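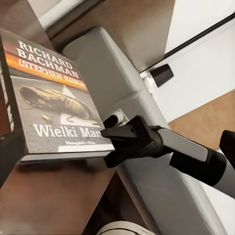
Home | Reports | Students | Archive | Contact

Lostero on the Air: A Semester of Student Hip-Hop Radio
Marlene Kasten and Ute Baumgart
Thursday, August 9, 2007

Our project was a weekly rap show on the campus station in Povitthorpe. We wanted to know if listeners would stay for a full hour of local tracks, or if they only tuned in for names they knew. The show ran until June and was called Lostero.

Each show had 21 songs or fewer. Ute picked the music and Marlene ran the board and kept the log. Most tracks came from artists in town who sent us CDs. The rest came from Sistum, a small label that let us play its mixtapes before release.

The station's web stream logged 2439 connections over the semester. The best night was the Lenz interview, with 382. He rapped live over two of his own beats and took calls - most of them from friends, as far as we could tell. Shows with no guest drew almost half as many.

We had problems with sound levels. Home recordings were much quieter than the label tracks, and we did not fix this until the fourth show. We also lost one full recording when the hard drive filled up.

Listeners did stay for local music, but mainly when the artist was in the studio. Next time we would book guests earlier and keep the talk breaks short. The playlists are in Appendix B.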